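Favberg, catching up on last night's episode. Thread, spoilers all the way down.

1/ We pick up with Orla still at the Mac Suibhne house after the engagement dinner. She has told Fintan that she knows about the letter, and he has asked her to say nothing until his mother is out of hospital. She agrees. I think she shouldn't have.

2/ Next morning Fintan goes to the bank and takes out 395 euro, which is everything left in the joint account. The rest went to his brother in March, if you remember the row at the boatyard. He tells Orla the money is for the florist. She rings the florist. 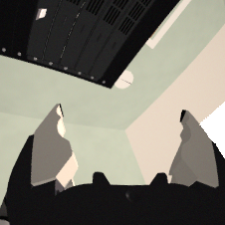

3/ Over at Plullel, Cathal and Bríd are not speaking. Bríd found the second phone at the end of the last episode and has now charged it. There are 4 missed calls from Sikorlow, and she doesn't know anyone in Sikorlow. We do – that is where Niamh moved after the trial.

4/ Cathal says the phone belongs to a man at work. Bríd asks for the man's name and he gives her one. She writes it down on the back of the gas bill. That was the best bit of acting in the whole hour, and she hardly had a line.

5/ Then the hospital. Mrs Mac Suibhne is awake and wants to see Orla on her own. She tells her the house was never in Fintan's name. It was left to Niamh, and the letter proves it. So Orla now has the same secret from both sides and has promised both of them to keep quiet.

6/ I was less keen on the part with the solicitor. It ran long and he explained things we saw happen 2 episodes ago. The row over the 800 euro deposit could have gone as well. It was paid back on screen.
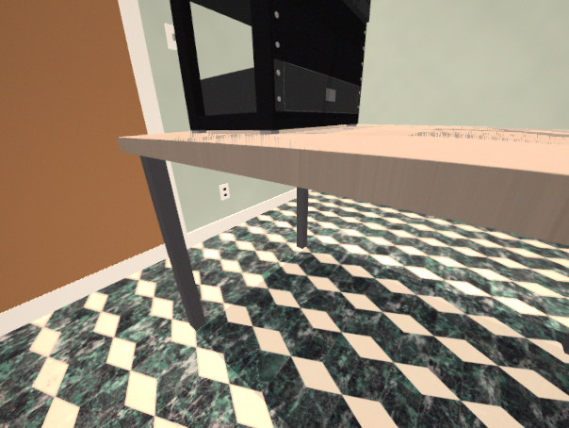
7/ Deirdre Breathnach replied to say the deposit does matter, as it was paid back by cheque and the cheque was signed by Niamh. I went back and checked, and she is right. You see the signature when Fintan folds it. So he has known where Niamh was since the spring.

8/ Which makes the promise in the first scene look a lot worse. He wasn't waiting for his mother to get better. He was waiting for Niamh to sign.

9/ Last scene: Bríd rings the Sikorlow number from the second phone. Niamh answers and says "Fintan?" – and that's where they stopped it. So the phone was never Cathal's. He is covering for Fintan and has let his own marriage go cold over it.

10/ Next one is the wedding, going by the trailer. Orla is in the dress and Bríd is at the back of the church in her work coat. I'll do another thread after it goes out.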